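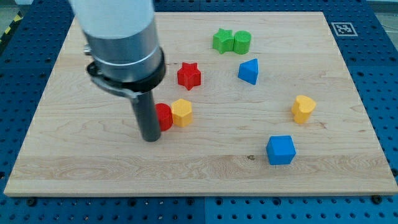

Bamstead cell: arm and rod over the maple board, with the coloured blocks set out.

Muvbridge Workshop Group
Minutes of the cell maintenance meeting, 19/09/2023

Minutes of the last meeting were agreed with one correction. The spare clamp was ordered from Takács, not Samurance.

1. Rod and clamp
The rod had slipped in the black clamp twice since the last meeting. The clamp bolt has been replaced and a paint line will be put across the bolt head and clamp so that any movement shows up. Check the line at the start of each shift. The tool offset is to be measured again whenever the clamp is loosened, even if the rod is not taken out.

2. Board
It was agreed to keep the present board. Corner screws to be checked every 100 hours of running. The meeting discussed planing the top face – this was turned down, as the working height would have to be taught again. Speed near the board stays at the lower setting until the offset has been checked.

3. Marker
The marker on the blue table is to be wiped with a dry cloth only. Camera calibration to be repeated if the tag is moved or replaced. Samurance have been asked for 3 spare tags.

4. Blocks
Chipped blocks go in the tray by the door and are not to be put back into use. A new set was approved.

5. Servicing
The arm is due its next service in November. Takács quoted up to 400 pounds for the visit. Quote accepted. The cell log must be up to date before then – several entries have no initials.

6. Any other business
The key to the control cabinet is to go back on its hook after use.

Next meeting: date to be sent round by email.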